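Home | Stations | Fleet Care | Workshop Tips | Contact

Print this page | E-mail this page

Workshop Tips: Keeping an Ambulance Module in Good Order

Zarndale Ambulance Fleet Services
Prepared by Amra Kolev, Fleet Standards Office

The following guidance applies to the patient compartment and exterior cabinets of all vehicles housed at the Zarndale and Lepik stations. It supplements the manufacturer's manual and does not replace it. Where the two differ, crews are to follow the manual and notify the workshop.

Cabinet doors and latches

Sliding cabinet windows should move with one finger. When they begin to drag, the cause is nearly always grit in the lower track. Lift out the panels, vacuum the track with a narrow nozzle, and wipe it with a damp cloth. Oil and grease are not to be used in the tracks.

Exterior compartment latches should be checked with the door fully open and again with it closed. A latch that needs a second push is out of adjustment. Loosen the striker bolts slightly, close the door gently so that the striker finds its position, open it again without disturbing the striker, and tighten the bolts. Report any bent striker to Hrvoje Dumitrescu at the Lepik workshop – it must be replaced and may not be hammered straight.

Door seals

Wash rubber seals with mild soap and water, dry them completely, and apply a thin coat of silicone dressing. Petroleum jelly swells the rubber and is not permitted. To test a seal, close the door on a strip of paper and pull. The strip should resist along the whole edge, including the lower corners, where wear shows first.

Floors and seams

Sweep before mopping. Sand left on the floor is ground into the surface by the cot wheels and dulls it within a season. Mix disinfectant to the strength shown on the label and leave it in place for the full contact time. Seams along the wall base are to be inspected at each deep clean, and any lifting edge marked with tape and entered in the defect book the same day.

Batteries and shore power

Vehicles parked indoors are to remain connected to shore power. Inspect the plug for darkened pins. Extension cords of the household type are not acceptable; each bay at Zarndale has a fixed 20 amp outlet for this purpose. Cords should hang clear of the floor when not in use.

Wheel nuts

After any wheel has been removed, the nuts are to be tightened in a star pattern and checked again at 100 miles. Record the odometer reading on the tag hanging from the steering wheel. Vehicles 146 and 150 have different wheels from the rest of the fleet, and their torque values are posted separately on the tool crib door.

Station kitchens and counters

Several stations use the same cleaning supplies for the vehicle and the living quarters. This practice is to stop. Cloths used in the patient compartment stay in the bay, and kitchen cloths stay in the kitchen. Medical equipment, radios and chargers are not to be set down where food is prepared. Questions on supplies may be directed to Noura Karaki. 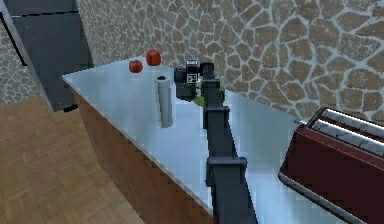
Seasonal check: August

Test the rear air conditioning with the engine at idle and all doors closed. Clean the return air filter beforehand, and replace it if the mesh is torn. Drain lines can be cleared with low-pressure air from the outside end.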